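Drotgate Shared Workshop Releases Plans for Skollatden, a Hand-Held Gripper You Can Build After Dinner (Several Dinners)

7 Jan 2024

Drotgate, the members' workshop above the old Hayashi piano showroom, today published the full plans for Skollatden, a pair of hand-held grippers used to show a robot how a job is done before the robot is trusted to do it badly on its own.

The project began last May, when member Rosimeire Siqueira wanted an arm that could sort her screws. The screws remain unsorted. The grippers have gone through 542 hours of shared bench time and used up 1,122 printed parts, most of which now live in a bin marked "Learning."

"We looked at buying a set and then we looked at the price," said Siqueira. "After that it was mainly a question of how much glue we owned."

The release covers the shell, the finger housing, the textured finger pads and the marker mount, along with a parts list and a wiring guide. The wiring guide was rewritten twice after Magdalini Kokkinos, who runs the workshop's electronics bench, tried to follow it.

"Page four told me to attach the cable to itself," said Kokkinos. "It's much better now. Page six still has a mood."

Software for the grippers, named Helel, is included in an early version. It records hand motion well and crashes when asked to save to a folder with a space in its name. A fix is planned.

Drotgate will hold 2 open build nights for anyone who would like to put together a pair under supervision. Kits are limited to 200 and do not include patience. Members get first pick, and everyone else may sign up at the front desk or by writing to the workshop. 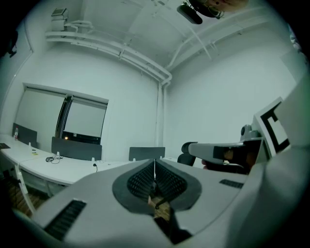
Two Skollatden grippers at Drotgate, one with its marker fitted.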